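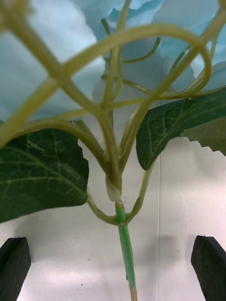

Home | Stories | Reviews | Archive

The last reel of Ferkent

The theater in Trurside had 50 seats, and 17 of them were taken when the sequel to Bivatico started. I sat in row 6. I had written the second draft of the script, and my name had come off it in May.

The captain landed on Lacson. He said a line I had cut. A man behind me laughed, so maybe I had been wrong to cut it. 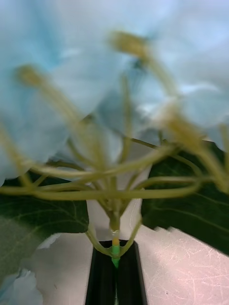 Then the ship's cook opened the airlock door and talked to the captain about her father. It ran four minutes. Every word was mine, down to the bit about the soup. I had expected to be angry, and I mostly wanted the actress to slow down.

When the lights came up I stayed for the credits. There were 3,616 names, according to the studio. I read as many as I could. The usher waited by the door with his broom.
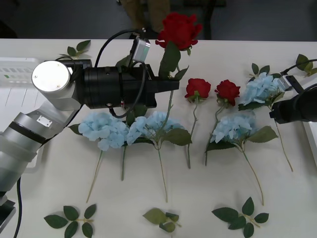 "Were you in it?" he asked.

"I wrote the part with the soup," I said.

He told me he liked that part. Then he started on the front row, and I went out to find my car.

Share 6 | Comments 17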